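Inskip Automation Open House: Notes for the Handling Cell Budget

Category: Site visits

We went to the Inskip open house on a Monday in January with one purchase in mind: a two-arm cell for putting bakery items into display baskets. The existing station at our Badus site is manual and runs one shift. The capital request has to be in before the spring review, and the section on end-of-arm tooling was still blank when we left for the visit.

Registration was at 8:30 a.m. The tour covered the machine shop, the controls area and the application lab. The machine shop can be skipped by anyone who is buying a standard arm. The controls area was useful mainly for the spare parts shelf, where each item carried a lead time tag. Gripper fingers are stocked. Wrist cables are ordered in, and we were told to carry one spare set per arm.

The application lab is divided into bays. Ours was the Werska bay, set up for basket and bread handling on a plain white table. We stayed there for most of the morning.
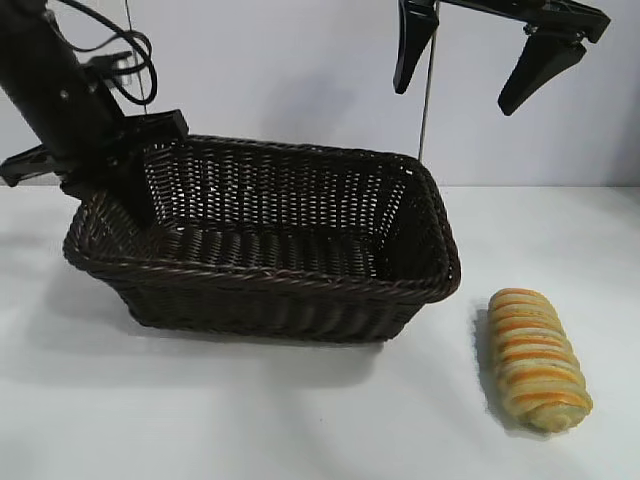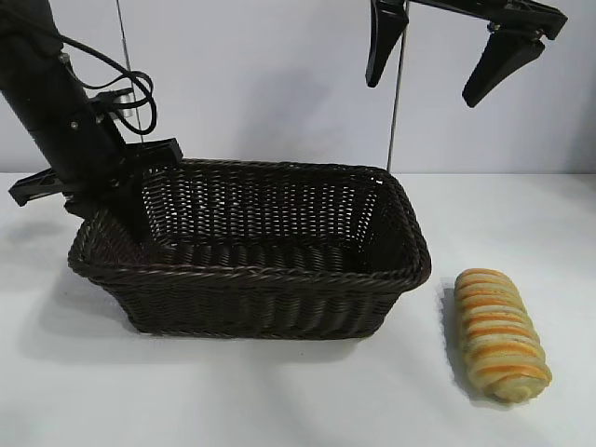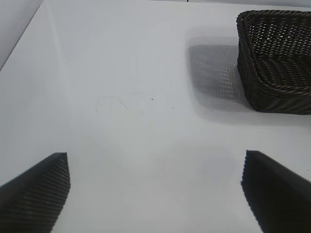

Werska bay, application lab. The first two views show the basket and the striped roll with both arms; the third is from the wrist camera, with the gripper fingers open over the table.

Points noted for the specification:

Fingers. Finger sets are priced separately from the gripper body. A ribbed inner face is offered, and we want a quote on it along with a smooth food-grade alternative. Changing a set takes two screws per finger. Our request should include one spare set for each gripper.

Cable routing. External cables at the wrist are cheaper to replace and easier to inspect. They also need clearance, and a rectangular basket with a raised rim leaves less of it than a flat tray does. Inskip quotes a routed cable cover at 756 dollars per arm. We have put it in as an option.

Cameras. The base package includes one fixed camera. A wrist camera is an add-on and comes with its own mounting bracket and software license. The license is annual. It must go in the operating budget, where we missed a similar item on the labeling line two years ago.

Basket variation. We use two basket types at Badus, both woven, and neither holds its dimensions well after a few months of washing. The Inskip engineers asked for 30 used baskets before they will commit to a cycle time. New samples will not be accepted for this purpose.

Table surface. A matte white top was recommended for contrast with dark baskets. Our current stainless tops would need an overlay, and the overlay must be approved by our sanitation group.

After lunch there was a session on financing. Inskip offers outright purchase, a lease, and a trial placement. The trial placement costs 2,000 dollars per month with a minimum term of three months, and half of the fees are credited if the cell is bought. Freight, guarding and electrical work are excluded from all three. Guarding was the largest of these on our last project and should be quoted first.

Delivery for the cell is 56 days from approval of drawings. Drawing approval is the customer's responsibility and the clock stops during each revision.

We also spoke briefly with the Famia stand in the lobby. Famia supplies conveyors and a tote indexer that would feed baskets to the cell. The indexer fits our aisle width only if the control cabinet is moved to the far side. A layout drawing has been requested.

Open items before the request is submitted:

Ship used baskets to Inskip, both types
Obtain guarding quote
Confirm annual cost of camera license
Sanitation review of table overlay
Famia layout with relocated cabinet

Parking is at the rear of the building. Safety shoes are required in the machine shop and are not provided.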